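The Poster Tube Years

I have bought the same T-shirt three times. It's the tour shirt from the summer Lellen played the fairgrounds outside Sirnenville, gray, with a heron on the front and the cities down the back, one of them misspelled. The first one I wore until the neck gave up. The second went to a roommate along with a toaster and most of my dignity. The third came from a stranger online who swore it was a medium, and maybe it was, once, for someone.

I bring this up because I spent most of May sorting band merch, and I have opinions now.

What survives

Enamel pins survive everything. I have a Nemov pin that went through the wash in a shirt pocket and came out looking better than the shirt. Patches do fine too, as long as you sew them. The iron-on ones hold until the first warm afternoon and then start leaving you, one corner at a time.

Posters are another matter. I own 13 and have framed one. The rest live in tubes, where they have learned to be tubes. You can unroll one, put a dictionary on each end, go make dinner, and come back to find it has thrown off the dictionaries. Llinos Maddocks, who has been going to shows with me since we were both too young to be let into them, tells me to sandwich them flat between sheets of paper for a month. I don't have a flat surface I can give up for a month. I have a dining table, and I like dinner.

What does not

Tote bags. I'm sorry. I've bought one at nearly every show since they started making them, and they're all the same bag: too shallow for groceries, too deep to find your keys in, and printed with an ink that rubs off on light pants. My Tanabe tote now says TAN. People ask if it's a salon.

Tour programs also go badly, mostly because I read them in the bath.

The numbered print problem

The thing I really wanted to complain about is the numbered print. Lellen did one for the anniversary shows, an edition of 1000, signed on the back in pencil where nobody will ever see it once it's on a wall. I stood in line for it through the entire opening act. Dalibor Procházka stood with me and bought two, one to hang and one to "keep," a word he says the way other people say "invest."

Mine is number 640-something. I know a low number is supposed to be better, and I have tried to care, but it's the same heron. Dalibor's are both lower than mine and he has mentioned it at two separate birthdays.

I did look up what they sell for now. Roughly what I paid, minus the frame, minus the parking. So much for retirement.

The rules, such as they are

I've settled on a system. One item per show, bought after the set and never before it, when I'm still hopeful and have cash. No glassware. Nothing in a size I plan to become. If the shirt is only good on the back, I leave it there, because I will never see it and the people behind me at the bank don't deserve that much of my attention.

I have already broken this at the last Nemov show, where I came home with a hat, a second hat and a beer koozie. I don't drink beer.
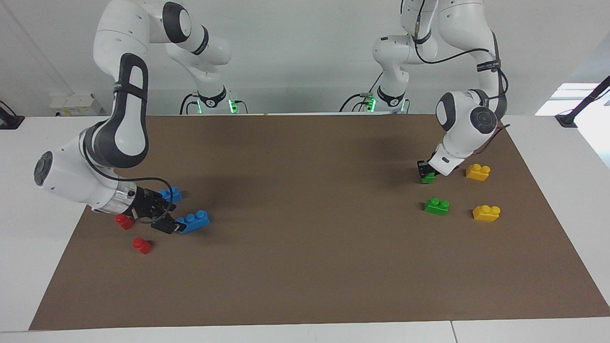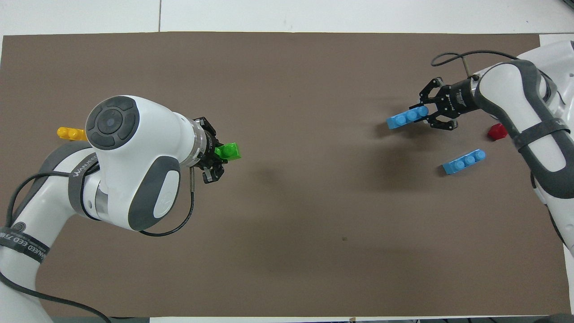

Stuff I'm letting go

If you want any of it, leave a comment and we'll work out postage. There's a Tanabe hoodie, large, with one replaced drawstring (a shoelace, but a nice one). There's a stack of stickers from bands that broke up before I could find anything to stick them on. The koozie is yours for the asking.

The heron shirt is staying. I put it on this morning, and if I don't raise my arms it still fits.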